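My knees have opinions about doubles, and on Friday they shared all of them. We drove out to Sirnmont for the club ladder, where Thanasis Psarras and I were down 5 games to love before I'd even found my good wristband (it was in my shoe, don't ask).

What I love about playing with Thanasis is that he never sulks. He bounced on his toes, said "well, one game at a time, then" — and we went and got five of the next seven, which still lost us the set but felt like a parade. The pair from Jarnico were lovely about it and shared their oranges.

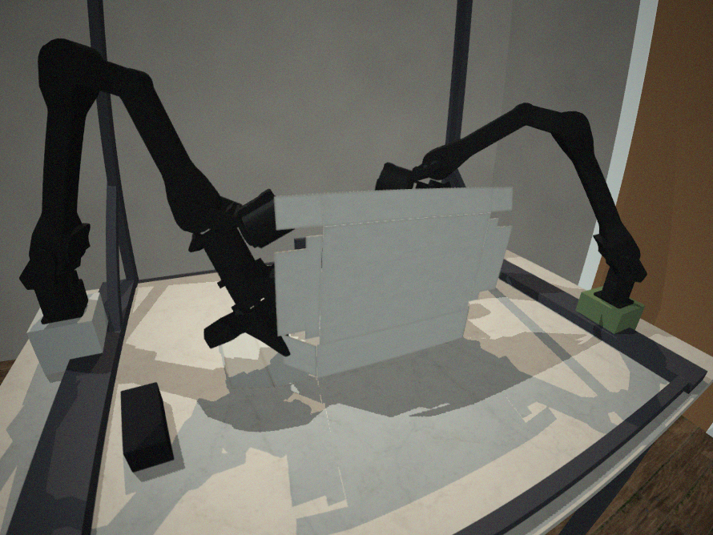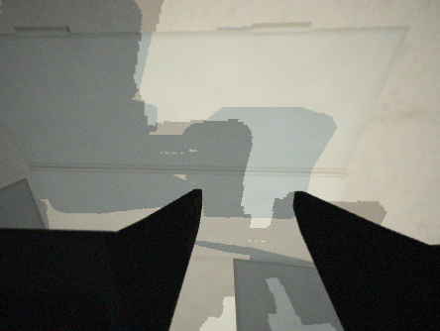
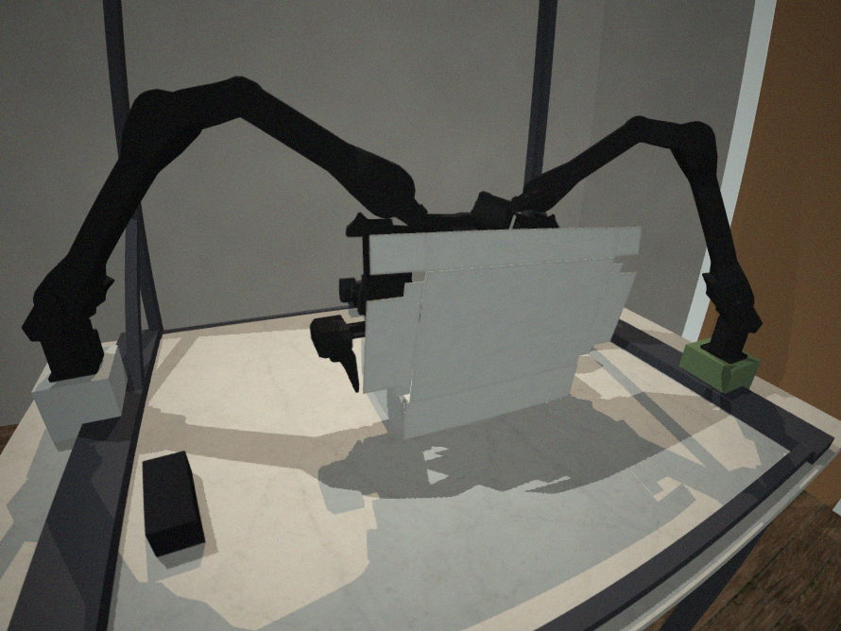
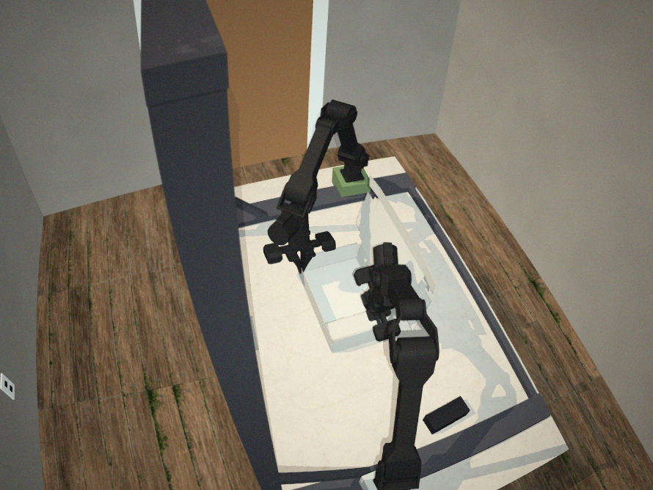 Our real trouble is the middle of the court, and it has been since June. A ball comes straight down the line between us and we both watch it go by, polite as two people at a door. I'd like us to be more like those two black arms with the big light gray panel between them, each reaching in from its own side and meeting near the center. So we've made a rule that whoever has the forehand takes it and yells, and I've promised to hit 200 volleys against the garage wall before we play again. Thanasis says he'll do 300, but he has a longer driveway and much better knees.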